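Deradura Community Help
Home > Furniture and fittings > Office seating

Black fabric desk chair marking herringbone floor, and seat slowly sinks

Posted by mossgate_tom
Status: open, 3 replies

I have a black office chair, fabric seat in a plastic shell, with padded armrests. It's the Skomus one, bought second-hand from an office clearance, so I have no paperwork. It lives on a light herringbone floor that was laid in November and I'm trying to keep it nice.

Two problems. First, there are faint grey arcs on the floor where I roll back from the desk. They come off with a damp cloth but they are back within a few days. Second, the seat goes down by itself. I set it in the morning and by dinner time my knees are too high. It doesn't drop suddenly, it just creeps.

I weigh 100 kg if that matters. I don't want to put a big plastic mat down because it would cover most of the floor I paid for. Is it worth fixing this chair or should I get another? Also the seat fabric is full of dust and crumbs and I'd like to clean it while I'm at it.

3 people have this problem

pellworth
Replied at 19:40

Change the castors. The ones that come on office chairs are mostly hard plastic and meant for carpet. You want soft tread ones, usually sold as "for hard floors". The tread is a rubbery material and often a different colour from the middle of the wheel. Pull one of your old castors out and measure the stem before you order. Most are 11 mm but there are 10 mm ones about, and they will not stay in an 11 mm socket.

To get the old ones out, tip the chair on its side on a blanket and pull straight. If one is stuck, put a flat screwdriver between the castor and the leg and twist. Do opposite sides a bit at a time. New ones push in by hand until they click.

Sinking is the gas lift. You can't refill it and I wouldn't try to open it, as it's under pressure. A new one is not dear compared with a new chair.

dunnock77
Replied at 20:15

Just buy a new one. I had a sinking chair and put a bit of drainpipe round the post to hold it up. It worked but then you can't lower it. I got a Thorlacius in the end and it's fine.

harrow_lane
Replied at 21:05
Marked as helpful by 6 members

I agree with pellworth on the castors, but clean the floor properly first. Grit caught in the wheels does more harm than the wheels do, and if it's already on the boards the new castors will pick it up.

I'd do the whole job in one go, in this order.

1. Move the chair out into the middle of the floor so you can get all the way round it. Vacuum the seat with the upholstery nozzle, then go along the join between the cushion and the shell with the narrow one. Most of the crumbs will be down there.

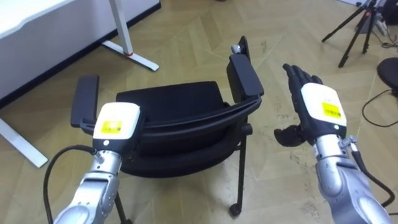
2. Wipe the armrests and the shell with a cloth wrung out in warm water and a drop of washing-up liquid. For the seat fabric use the same, but dab it and don't soak the foam. Leave it overnight before you sit on it.

3. Turn the chair over on a blanket and fit the castors. Pick the hair out of the sockets while they are empty.

4. Now the gas lift. Measure the outside of the old cylinder and its full length when it's raised. The base usually comes off with a few taps of a rubber mallet on the middle, working from underneath. The top end is tighter. A pipe wrench on the cylinder will turn it loose. Check the weight rating of the new one before you pay. At 100 kg I would go a class up from the cheapest.

5. Sit on it a few times to seat the tapers, then test the height.

I got my last cylinder from Sarier, and they let you search by length. If the mechanism under the seat is also worn and rocks from side to side, I would stop there and replace the chair.

mossgate_tom
Replied at 21:30

Thanks. Stems are 11 mm, castors ordered. Will measure the cylinder at the weekend. It doesn't rock, so I'll try to keep it.

Page viewed 2,299 times
Related: Squeaky backrest on a mesh chair / Felt pads that keep falling off / Armrest bolts won't tighten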